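Clock and watch tinkerers wanted for a Thursday night repair bench in Parry

Hi there! I run Mitico, a small clock repair shop in Parry, and I'm looking for nine people to join a beginners' group starting in June. If you've got a dead mantel clock in the closet and you've always wanted to open it up (or you already did, and now there's a baggie of parts), please read on.
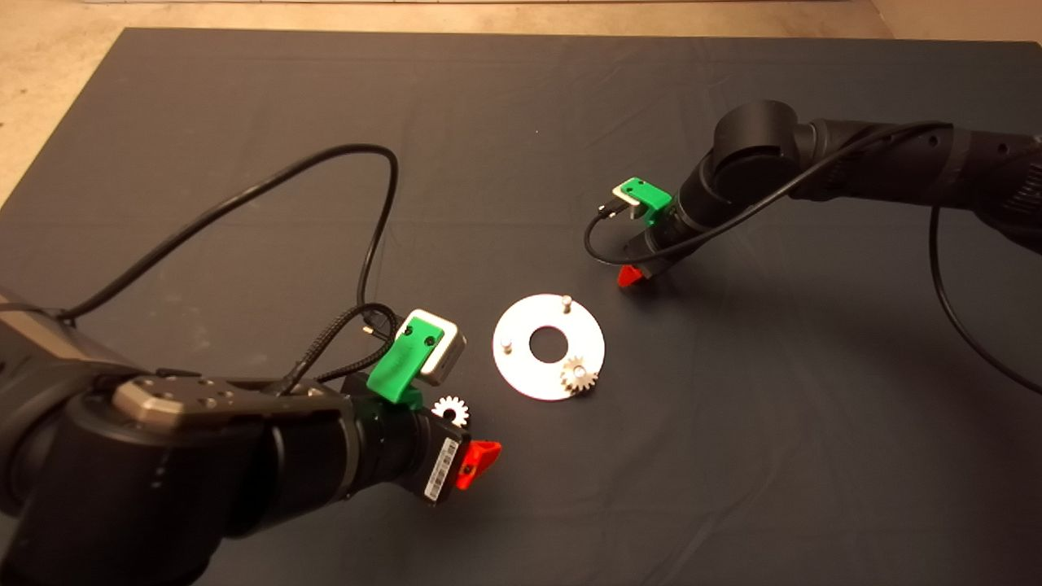
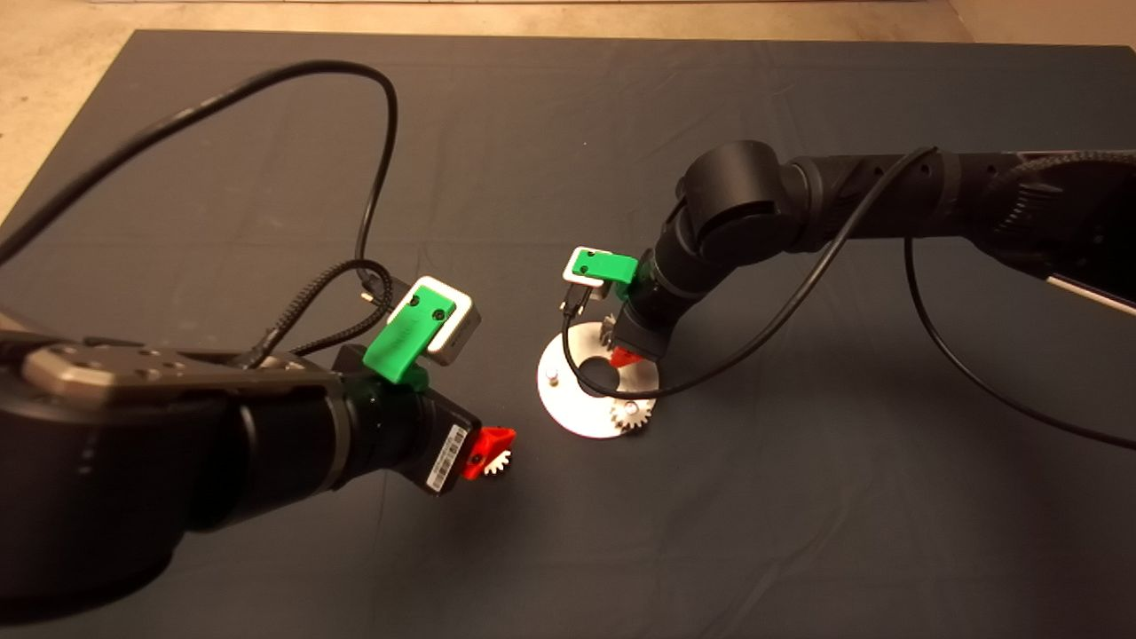
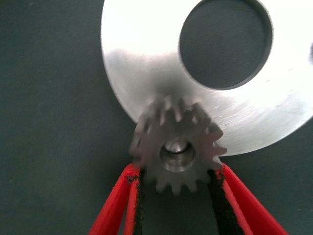
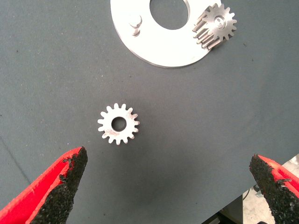 Last picture: a small gear with sixteen teeth, lying flat on gray fabric.

So what would you be signing up for? We meet Thursdays at 7 in the evening, upstairs from the shop, and we go until people get tired. You bring one clock. Any clock, as long as it winds up and you can carry it up a flight of stairs! I'll show you how to let the power down safely before anything else comes off, and after that we take it slow: cleaning, bushings, a bit of work on the strike side if yours has one.

You don't need experience. You do need decent patience and a pair of glasses you can see close up with. I have loupes to lend, plus most hand tools, though a few of my regulars like to bring their own screwdrivers and I can't blame them, mine are pretty chewed up.

The cost is $100 for the whole run, and that covers oil, cleaning solution and pegwood. Springs and replacement wheels are extra. I order those from a supplier in Markadport and pass them on at what I pay. Please don't bring an heirloom you'd cry over, at least not the first month. A $9 flea market clock is perfect.

I'm also hoping one or two of you will want to help at the Vilska flea market later in the summer, where I do free look-overs (we had 300 people come by last time and I lost my voice). Totally optional, and I buy lunch.

To sign up, stop by the shop or leave a message on the shop phone. Tell me what clock you've got and whether it ticks at all. Evenings are best for calling you back, so leave a number where I can reach you then.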